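Home Explore Notifications Messages

Noreen Kakakhel
Tue 12 January

OK so I finally started the big tumbling blocks quilt. A thread, mostly so I have to finish it.

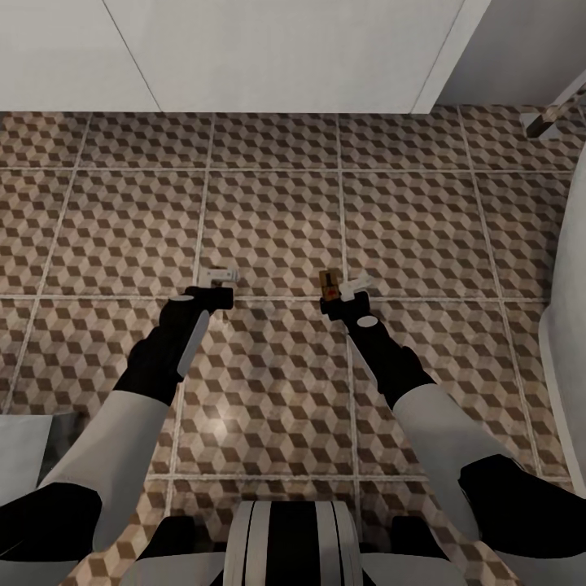 Cube-pattern tiles in beige, taupe and dark brown. Tumbling blocks, basically!

24 replies 41 reposts 212 likes

Every block is three diamonds: one light, one medium, one dark. That's the whole trick. Keep the dark on the same side every single time or your cubes go flat and weird (ask me about the first row).

I'm doing it by hand over paper pieces. My plan needs 1353 diamonds. I have 59 basted. It's fine – I have podcasts.

9 replies 3 reposts 88 likes

Fabric: the lights and mediums are cottons from the shop in Villanueva, and the dark is an old Pernetti brown I've been hoarding. I thought I had plenty. I cut it all out on Sunday and I'll be short by almost 600 pieces, so if anybody has a bit of it in their stash, please message me!!

Dace Kazlauskienė taught me to glue baste instead of thread baste and wow, so much faster. Tiny dab, fold, press with your finger, next one. Go easy near the edges though, or your needle gums up when you whip the pieces together.

17 replies 6 reposts 130 likes

Somebody asked about thread. I use a fine gray one for everything, even on the dark pieces, and it hardly shows if you keep your stitches small.

Goal is to have the top done by June for the Onavley quilt show. Next post when I finish row two – right now I'm off to unpick row one.

5 replies 2 reposts 96 likes

Show more replies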